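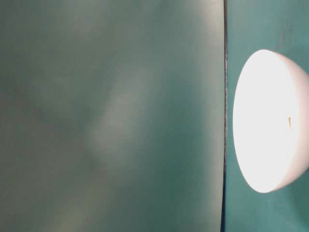

Section 4: First Week with the Flotia Table-Laying Cell

Welcome to the fun part! The cell is bolted down, the arms are calibrated, and now your dining room crew gets to teach it how you like a place set. At the Lenihan canteen the arms now do 245 settings before lunch, and the people who used to lay them are out front with the guests.

1. Clear the teal work surface and wipe it with a damp cloth.
2. Put one plate down first, then the sauce dish to its right.
3. Rest the spoon in the dish with the handle pointing up.
4. Set arm speed to 38 on the panel. Leave it there until the whole crew has had a turn.
5. Lower the open fingers on either side of the spoon handle.
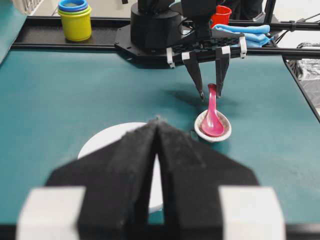 Colm Lynch says his crew fretted over the spoons for days, and would tell any new site to let the dishwashers teach that step, as they know best how the things slide around.

6. Save the motion and run it again at the same speed.

Note: Name a lead for each shift. Laying tables is now partly a teaching job, so put that time on the schedule!

Caution: Keep hands outside the rails while either arm is powered. Press Pause before you straighten a dish.

The fuzzy covering on the fingers is due for a check after 1000 picks. See Section 7 for replacement.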